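Clirkon lab reports gains in block sorting from fewer demonstrations
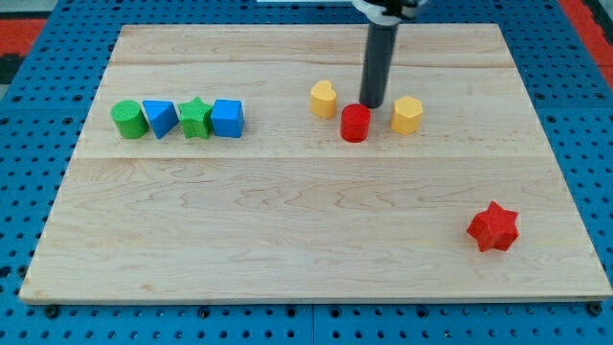
June 7, 2020

A robot arm at the Clirkon lab in Varninlow has learned to line up small shape blocks from 100 recorded demonstrations, the group reported. Its earlier method needed 159 to reach the same success rate.

The new training method, called Prenitside, gives extra weight to the moments just before the gripper closes. Most failed picks start there, said Naa Dramani, who led the work.

"Stars and hearts still give us trouble when they sit close to another block," Dramani said. "Cubes are easy."

The policy was trained 3 times from scratch, and 2 of the runs gave nearly the same results. The third did worse on cylinders. The group plans to release its code in July.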